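About us

Temden is a laundry and linen service for guest houses, small hotels, dental and physio practices, and households that would like the washing done by someone else. We collect, wash, dry, fold and bring it back. We work from one building on the Liyanage yard, behind the tile merchant, and everything we take in is done there.

How we started

The business began as a washing and ironing round for holiday lets. The first bookings were bed linen only. Owners then started putting towels in the same bags, then bath mats, then the cloths from under the sink, and after a while the smaller items took up more of the day than the sheets did. We bought a second dryer and rented the unit next door, and the wall between the two was taken down the following July.

There are 7 of us on a normal shift. Most of the team came from hotels, one or two from school kitchens, and we train people on the job. New starters spend their first two weeks at the folding tables before they go anywhere near the machines. Folding is the slowest part of the work and it is the part customers see when they open the bag.

What we take in

Bed linen: sheets, duvet covers, pillowcases, mattress protectors and throws.

Towels and mats: all sizes, including gym and treatment room towels.

Table linen: cloths, napkins and runners. Please tell us about wax or red wine when you book, as these are treated before washing.

Cleaning cloths: microfibre, cotton and terry, in any colour. They are washed apart from everything else.

Aprons and tunics: pressed and hung, or folded flat if you are short of rail space.

We do not take leather, suede, silk, wedding dresses or anything that has been in contact with paint or solvents. Curtains can be done by arrangement, but we do not take them down or rehang them.

How the work is done

Bags are weighed and tagged when they come through the door. Each customer has a number, and the number stays with the load until it goes back on the van. Loads from different customers are never mixed, even when it would save a wash.

Sorting comes next. Whites, colours and darks are separated, and then the darks are sorted again by fabric. Dark cloths with a raised surface pick up lint from almost anything, and one white towel in the drum is enough to spoil the lot. We wash them on their own with a liquid detergent and no softener. Softener leaves a coating on the fibres, and a coated cloth pushes water about when it should be soaking it up.

Our liquid is Suvamix, which we buy in drums and dose by weight. Stains are treated by hand with Gistach paste before the load goes in. Both are unscented. Customers who want fragrance can supply their own product and we will use it for their loads.

White cotton is dried on high. Dark cloths and anything with elastic are dried on low and taken out while there is still a little damp in the hems, then finished on the racks. We get through some 400 cloths on a busy day, on top of the sheets and towels.

Folding

Every item is folded to a set size so that it stacks properly in a cupboard. Bath towels are folded in thirds along the length and then in half twice. Hand towels are the same with one less turn. Napkins are pressed in quarters unless you ask for something else.

Cloths are laid flat first and smoothed from the middle outwards. The corners are squared up before the first fold is made, and any turned edge is opened out. If the corners are wrong at the start they will be wrong all the way through, and a stack of eighty will lean. We send cloths back in bundles, tied with cotton tape. The tape can come back to us in the next bag.

Anything we find worn through, torn or badly marked is put to one side and returned in a clear bag with a note. We do not throw away customers' things. If you would like us to use old towels as rags, tick the box on your form.
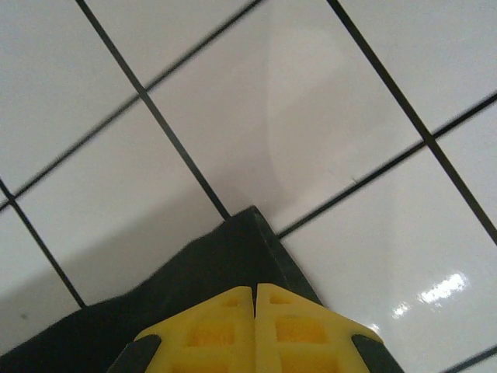
Photo: Temden. Dark cloth on white tiles.

The building

The unit is split into a dirty side and a clean side, with separate doors. Bags come in on the yard side and leave through the front. Laundry trolleys do not cross between the two without being wiped down. Floors are mopped at the end of each shift and the drains are cleared weekly.

Water from the final rinse is kept in a tank and used for the first wash of the next load. This was put in when the floor was relaid and it has brought our water use down, although the pump is noisy and we would choose a different one now.

Collection and delivery

The van goes out at 7 in the morning and again at 2 in the afternoon. Guest houses on a contract have a fixed slot. Household customers can choose either run, or drop off at the front counter. Standard turnaround is two working days. Same-day service is possible for loads that reach us on the morning run, if there is room, and there is an extra charge for it.

Please use the bags we give you and do not fill them above the line. A full bag of wet towels is too heavy for one person to lift safely.

Working with us

If you run a business and would like a price, send us a list of what you use in an ordinary week and how often you need it back. We will usually ask for a trial load before agreeing a contract. For household washing there is no contract and no minimum order.

The counter is open from 8 until 5, with a break at lunchtime. Parking is in the yard, on the left as you come in.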